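Arkby Gripper Cell
Set-up and Operating Guide
Section 3: Handling flat and decorated items

Revision of 25 February 2023. Replaces the October issue.

3.1 What this section covers

This section gives the rules for picking up, holding and setting down flat, rigid items such as cases, panels, lids and trays. It applies to all Arkby cells fitted with the two-finger gripper, including the older ones at the Tindton site. Soft or bagged goods are in Section 4.

Read Section 1 (Stopping the cell) and Section 2 (Fitting the fingers) first. If you did the Muvetia operator course, you still need to read 3.4, as the holding rules were changed after that course was written.

3.2 Before you start

1. Press the stop button and check that the status lamp shows a steady light. A blinking lamp means the drives are still on.

2. Look at both fingers. The gripping faces must be clean and free of cuts. Wipe them with a dry cloth. Do not use solvent.

3. Check that each finger is tight on its mount. Try to move it by hand. If it rocks, go back to 2.5 and refit it.

4. Clear the work area of tools, cable ties and packaging. Loose items get pushed under the workpiece and change its height.

5. Look over the surfaces close to the arm's path, including walls, corners, rails and anything that hangs over the work area. Enter each of them in the cell map as a keep-out zone. Fixed fittings such as screws and brackets count, even small ones.

6. Release the stop button and home the arm.

Note: The cell map is not shared between cells. If you move an arm from one cell to another, you must enter the keep-out zones again.

3.3 Setting the grip

1. Open the Grip page on the panel and choose Flat item.

2. Enter the thickness of the item at the point where the fingers will close on it. Measure it. Do not take it from a drawing or from the box the item came in.

3. Set the grip force to 20 percent.

4. Place the item by hand between the open fingers and choose Close slow. Keep your hands on the outer edges of the item, well away from the fingers, and let go as soon as the fingers touch.

5. Choose Test lift. The arm raises the item 3 cm and waits. If the item slips, lower it, add 2 percent and try again. Stop as soon as it holds.

6. Save the setting under the item's own name. Names such as "case new" or "test" will be removed at the next clean-up of the panel.

CAUTION: Do not start high and work down. A clear or coated panel can crack at a force that leaves no mark on a metal one.

3.4 Holding and turning

Flat items act like a sail when the arm moves fast, and they act like a lever when they touch something. Most damage reports sent to Ponce, our service partner, involve an item that was gripped well and then knocked against a wall or rail while it was being tilted. The rules below are meant to prevent that.

1. Grip as close to the balance point as the shape of the item allows. If you have to grip near one edge, halve the travel speed.

2. Keep the speed below 200 mm per second whenever the item is tilted.

3. Finish the lift before you begin the tilt. The arm can do both at once, but in this cell it is not allowed.

4. When you plan the clearance, use the far corner of the item and work outward from there. The gripper itself may be well clear of the wall while the corner is almost touching it.

5. Do not rest the item against a wall to steady it, even for a moment, unless the wall is entered in the map as a support surface.
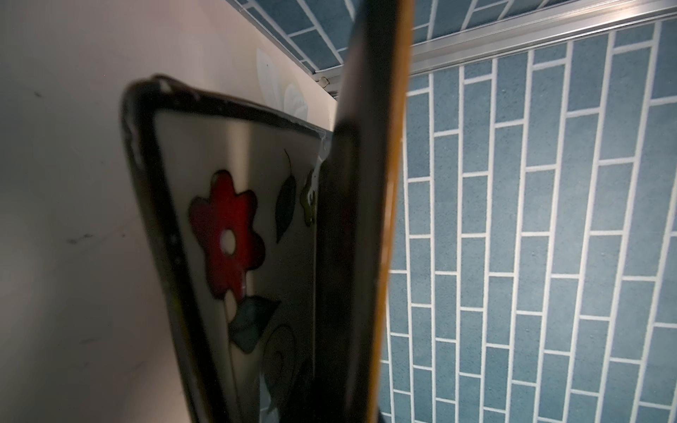 Painted and printed faces need extra care. Paint lines, decals and glossy rims all show wear sooner than bare plastic or metal, and the damage cannot be wiped off. Where you have a choice, close the fingers on a plain part of the item. Where the design runs right across the gripping area, use clean fingers, keep the force at the lowest setting that holds, and do not let the item turn between the fingers. A twist under pressure does more harm to a painted surface than a straight squeeze.

Check the item before the first pick and write down any specks, scuffs or worn spots you find. Do the same for nearby walls. Without that record there is no way to tell old marks from new ones, and the job has to be reported as damage.

Note: The wrist camera sees the item from very close up, and the finger hides part of it. Use the wrist view for alignment only. For clearance, go by the cell map and the overhead view — and if the two do not agree, stop the arm and measure.

3.5 Setting down

1. Bring the item back to the angle at which it will rest. Do this while it is still clear of all surfaces.

2. Lower it at slow speed until the panel shows Contact.

3. Wait 2 seconds.

4. Choose Open slow. Do not use Quick release for flat items. It lets one side go before the other, and the item may tip.

5. Raise the gripper straight up until the fingertips are above the highest point of the item. Only then may the arm move sideways.

WARNING: Never reach in to catch an item that is falling. Press the stop button and let it drop.

3.6 If the arm stops while holding an item

The fingers stay closed when the drives go off. This is normal. Do not pull the item out by hand.

1. Find out what caused the stop and clear it.

2. Support the item from underneath with one hand. A second person must stand at the stop button.

3. Put the panel in Hand mode and choose Open slow.

4. Take the item away and check both faces and all edges.

5. Enter the stop in the cell log, with the name of the saved grip setting.

If the same item causes a second stop in one shift, take it off the job list until the grip setting has been tested again as described in 3.3.

3.7 Settings that may not be changed

Operators may change the grip force, the item thickness and the travel speed, within the limits given above. The contact threshold, the stop distance and the keep-out margin are locked. Requests to change them go to Ponce in writing, along with the cell number and a copy of the cell map.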